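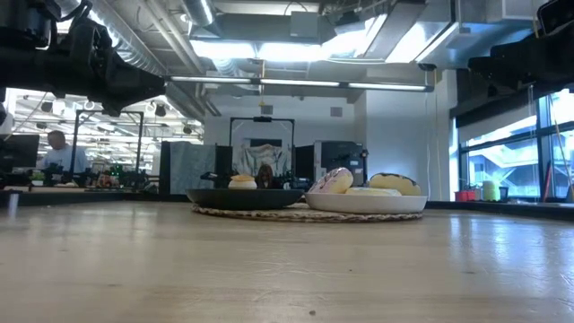
Woven mat, black plate and white plate, set near the far edge of the wood table.

# Tabletop and Pastry Service: Frequently Asked Questions

Applies to the shared tables at the Jindcombe building. Maintained by Dalva Tavares. Corrections go to the kitchen desk, in writing, with the table number.

## Setting out

**Which plates are used for pastries?**

Two types are in stock for this purpose: the shallow black plate with sloping sides and the white plate with a low raised rim. Either may be used for any item. The black plate shows powdered sugar and the white plate shows chocolate, so choose accordingly if the food will be out for more than an hour.

**Can two plates go on one round mat?**

Yes. The mats were bought for single dinner plates, and two plates side by side will usually overhang on one side or the other. A small overhang is acceptable on a flat-bottomed plate provided the foot of the plate is fully on the weave. If the foot is on the braided rim, the plate will rock. Move it inward or use a second mat.

**How many doughnuts fit on a plate?**

The working limit is one layer. Leaning one doughnut against the rim or against its neighbor is permitted and saves space, but the iced face must be free. Do not stack iced items. Unglazed items may be stacked two high.

**Can filled pastries share a plate with iced doughnuts?**

They can, but separate plates are preferred. Fillings soften the icing on anything they touch, and the person clearing up cannot always tell which item leaked. With two plates on the mat, put iced rings on one and everything else on the other.

**Why is the food placed toward the far edge of the table?**

The near half is working surface and is kept clear for trays, paper and elbows. Food in the middle of the table gets moved repeatedly during the day, and each move puts crumbs somewhere new.

**Do the plates need covers?**

Covers are required if food stays out past 50 minutes. The mesh domes are on the shelf next to the sink. Plastic wrap is not a substitute on iced items -- it lifts the icing when removed. For overnight storage, see "Storage" below.

**Is there a standard for handling food with bare hands?**

Use tongs or a square of deli paper when setting out. Guests may pick up their own item by hand. Anything that has been handled and put back is to be discarded, including items that were only turned over to look at the underside.

## Placemats

**What are the round mats made of?**

The supplier, Orellana, lists them as a natural woven fiber with a braided edge and does not give the species. Treat them as absorbent and as sensitive to heat.

**How is a woven mat cleaned?**

1. Remove the plates and lift the mat straight up. Do not slide it.
2. Carry it level to the sink. Turn it over and tap the back.
3. Brush along the weave with the dry brush, both sides.
4. Wipe with a cloth wrung out in plain water.
5. Stand it on edge in the rack until dry.

Step 1 is the one most often skipped. Crumbs collect under the rim, and a sliding mat drags them across the wood.

**Can the mats be soaked or put in the dishwasher?**

No. A soaked mat dries with a raised center and will not lie flat again. Two were lost this way in October.

**What about dried icing?**

Let it harden fully, then flex the mat gently over the sink until the icing cracks off. Follow with a damp cloth. Warm water applied first will dissolve the icing and carry the color into the fiber. Pink and red are the worst in this respect.

**Can a hot dish go on a woven mat?**

No. Use one of the cork trivets. The mats are for plates at room temperature.

**When is a mat retired?**

When the braided rim has separated from the body at any point, or when the mat rocks on a flat surface with no load. Retired mats go in the bin under the sink and are replaced from the closet. Write the replacement on the stock card.

## Wood surface

**What is the finish on the tables?**

A clear finish, satin when new. It has become glossier in the areas that get the most wiping. This is wear and does not indicate a different product. Khải Tô holds the maintenance sheet.

**The top has fine scratches. Should these be reported?**

Faint scratches that are visible only in reflected light do not need to be reported. Report any scratch that catches a fingernail, any white or gray patch, and any place where the grain feels raised.

**How can scratches be checked properly?**

Crouch so that a window reflects in the surface and look across it at a low angle. From directly above, the pale wood hides nearly everything. The same method shows smears left after wiping.

**What is the approved cleaner?**

Drunum neutral cleaner, diluted: 20 ml in 700 ml of water. Spray the cloth and not the table. Wipe in the direction of the grain, then dry with a second cloth.

**Is a stronger mix better for sugar glaze?**

No. Glaze is soluble in water and comes off with time. Lay a damp cloth over the spot for two minutes and then wipe. A stronger mix leaves a film that attracts dust and shows as a haze when the sun is on the table.

**What about chocolate?**

Lift the bulk of it with the edge of a plastic card. Clean the rest with the normal dilution. Do not use a metal scraper or the green side of the sponge.

**There are small dark specks on the surface. Are they damage?**

Most are crumbs or grit. Try a dry fingertip first. If the speck moves, pick it up or brush it into a hand before wiping, as grit under a cloth accounts for many of the fine scratches. If it does not move, try a damp cloth. If it is still there, it may be part of the wood or a chip in the finish. Mark the place with a small piece of painter's tape and tell Khải.

**Do the black rails at the sides of the table need cleaning?**

Wipe them dry, from the back toward the front. Use no spray. Crumbs that lodge against a rail can be taken out with the soft brush.

**Can a tablecloth be used?**

Not for daily service. Cloths hide crumbs and hold moisture against the finish. Exceptions go through Doaa Benkirane.

## Overhead dust

**The ceiling is open. Does dust fall from the ducts onto the food?**

Some does, mostly in the first hours after the ventilation starts up following a long stop. The round and rectangular ducts and the pipe runs are vacuumed on the outside twice a year. In the week after that work, covers are used on all food regardless of how long it is out.

**Is condensation a problem?**

It has been seen on the pipes in humid weather. If a drip is found, move the food first, then mark the spot on the table with tape and call Joaquín Valdebenito. Food that may have been under a drip is discarded. There is no partial discard: the whole plate goes.

**Can the tables be moved to avoid a vent?**

No. Rotate the placement of the food instead.

## Storage

**How long can doughnuts be kept?**

| Item | On the table, covered | In a sealed box, room temperature |
|---|---|---|
| Plain or sugared | Same day | Next day |
| Iced | Same day | Next day, single layer |
| Custard or cream filled | Two hours | Do not store; refrigerate |
| Jam filled | Same day | Next day |

Times run from setting out, as written on the label. With no label, treat the item as a day old.

**Can iced doughnuts be refrigerated?**

They can, with a loss of quality. The icing takes on moisture when it returns to room temperature and turns sticky. Striped icing tends to bleed at the edges. Refrigerate only if the filling requires it.

**Who takes the leftovers on Friday?**

Anyone in the building after 4 p.m. Plates and mats stay in the kitchen. Boxes are on the lower shelf.

## Washing and breakage

**Can both plate types go in the dishwasher?**

Yes, on the lower rack, facing the center. Leave an empty slot between black plates. Their sloping sides lean into each other and the glaze rubs.

**The black plates show gray marks. Is that wear?**

Usually it is metal transfer from tongs or forks. Rub with baking soda paste and rinse. If the mark remains, set the plate aside for Nahuel Acuña, who decides whether it stays in service.

**What is done with a chipped plate?**

Remove it from use the same day, including chips on the underside. Wrap it in newspaper before it goes in the bin. Count the remaining plates of that type and update the card.

**How many plates should be in stock?**

The set is 100 plates across both types. Reordering is through Fiseo and takes some 20 days, so a shortage should be reported before it is noticed at the table.

**Can plates be taken to other floors?**

Yes, if returned the same day. Mats may not leave the room.

**Where are the spare mesh domes?**

In the tall cabinet, behind the coffee filters. Domes with a bent rim do not seal on the white plates but are still usable on the black ones -- the slope takes up the difference.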